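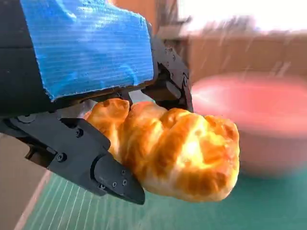
A croissant, golden-brown and glossy.

Do you have opinions about bread? Come and share them with me!

I'm looking for 48 people to take part in Imia, a little study I'm running in Janadeck on how we handle, choose and serve baked things at home. Which roll do you reach for first? Do you pick up a croissant by the middle or by a pointy end? Do you tip everything into one bowl for the table, or does that strike you as slightly barbaric? I've been asking my friends these questions for months and they've started changing the subject, so now I'm asking you.

You don't need to know anything about baking. If you've been a pastry cook for half your life you're very welcome too, but I'd love plenty of people who buy a bag of rolls on the way home and don't think twice about it. You do need to be 18 or over, able to spend a morning or an afternoon with us, and okay with being in a room that smells of butter.

What you'd be doing

Each session runs for two hours with a tea break in the middle. You'll sit at a table with a few other participants and work through some small jobs: sorting a mixed batch into whatever groups make sense to you, setting out a breakfast for visitors, packing a lunch, and packing leftovers away the way you would in your own kitchen. I'll ask you to talk out loud as you go, which feels silly for the first five minutes and then most people forget they're doing it.

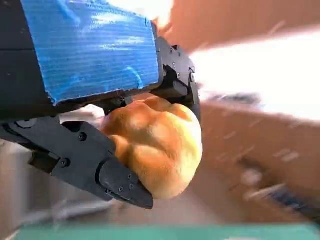
Sorting is the part that gets people arguing, and it's my favourite bit of the whole session. Some go by size, some by colour, and one of my trial groups spent ages deciding whether a knotted roll belongs with the plain rolls or with the fancy stuff. I can see both sides. A roll with puffy lobes on top and those shallow grooves between them looks like somebody went to a bit of trouble, but turn it over and the smooth, light tan bottom is as plain as anything you'd have with soup. Bring your own theory. I'm collecting them – the stranger the better.

There are three sessions to choose from each week and you only come to one. When you write, tell me whether mornings or afternoons suit you and I'll do my best to fit you in.

Where it happens

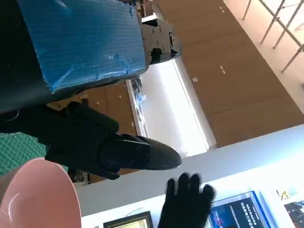
The room, with its wooden cabinets, the pink bowl and the cutting mat.

We're in the Wojcik Building, on the Brirard side of Janadeck. It went up in 1896 and the front door is heavy, so give it a good shove. Take the hallway to the left and look for the Imia sign on the door. There's a ramp around the side and an accessible washroom on the same floor. Street parking is free but fills up early, and the bus stops at the corner.
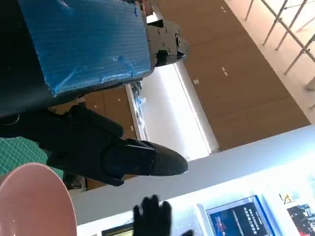
Comfort matters to me, and I want you to feel you're in a friendly workroom where you can make crumbs. There's a wall of brown wooden cabinet panels, a green mat with a grid printed on it, and a pale pink bowl I've grown very fond of. Wear whatever you like, though dark colours do show the flour. We'll have aprons if you'd prefer one, and you can wash your hands before we start and again at the break.

What you get

A grocery voucher, as much tea or coffee as you can manage, and a bag of baked goods to take home. If you'd like to hear what I found, tick the box on the form and I'll send you the write-up in November.

Please check before you sign up

We handle wheat, milk, egg, sesame and nuts in the room, so it isn't suitable if you have a serious allergy to any of them. If you avoid gluten but don't mind being near it, that's fine – tasting is optional in every session. You can stop at any point and you'll still get your voucher.

How to join

Fill in the form at the front desk or ask them to send you one. Include your first name, the best way to reach you, any food allergies, and the name of your favourite thing from a bakery (compulsory!). Forms need to be in by Fri 16 May. I read them all myself and I'll reply either way.

Bringing a friend is great, but please each fill in your own form.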